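Hnat Savchuk is rowing to Pandilen, and he's taking our honey

11 October 2022

Well, it's official! I can finally tell you all that Hnat Savchuk is going to row the river from Bakden down to Pandilen, 315 kilometres in a single boat, and he's going to do it in three days. I've known since July and it has nearly killed me keeping quiet about it (my sister guessed anyway, so well done her).

If you came to the regatta this summer you'll remember Hnat. He was the tall lad in the yellow cap who came second in the singles and then ate four pancakes standing up. He's twenty-six, he works at the Kuzmenko boatyard during the week, and before this the furthest he'd ever rowed in one go was an overnight trip with his uncle. So it's quite a jump!

I rang him on Sunday for a chat and he was in very good spirits. I asked him what worries him most and he said the second morning, when your hands are already sore and you can't yet see the end of it. "The first day is a party," he told me. "On the second I'll be talking to ducks."

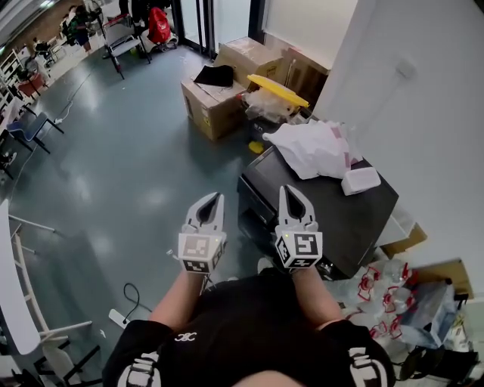

He's been training before work, out on the water by half past five, and then again in the evenings if the wind is kind. Tímea Veres has been coaching him. She rowed the same stretch years ago, though she took five days over it and slept in a proper bed every night, as she likes to remind him. Hnat will be stopping for three hours at a time, no more, and sleeping in a bag on the bank.

Now, the food. I'm very proud to say he's taking our buckwheat honey with him, six jars of it, along with a big bag of the oat and walnut bars we make under the Kernell label. He tried a few different things over the summer and the bars were the ones he could still face after eight hours in the boat. He has them with black tea and a good spoonful of honey stirred in, and I must say that's how I have them too, only on the sofa. Tímea wanted him to take dried fish as well. He's taking the dried fish.

The boat is a second-hand one that Vsevolod Tymoshchuk found in a barn and the two of them have been patching up since spring. It's had a new seat, new riggers and a coat of green paint that Vsevolod swears was the only colour left in the shop. It's heavier than Hnat would like — a racing shell would be quicker — but there are two rocky bits past the old ferry crossing and he'd rather have something that can take a knock.
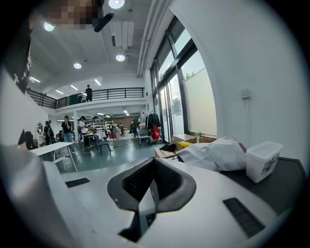 He sets off on Saturday at six in the morning from the Bakden landing stage, by the steps and not by the car park. Do come and wave if you can get up that early! I'll be there with a flask and a tray of bars to hand round. Yurii Nechyporuk is following along the bank road in his van with the spare oars and dry clothes, and he's promised to text me whenever he gets a signal, so I'll put the news up here as it comes in.

Hnat is also raising money for new life jackets for the junior club. He's after 2,000 altogether and there's a tin on the counter in the shop, or you can give it to Tímea at the boathouse any weekday evening. Radymyr Koval has already put in the first note, after losing a bet with me about the paint.

The shop will be shut on Saturday until eleven while I'm down at the river. Orders placed on Friday will go out on Monday.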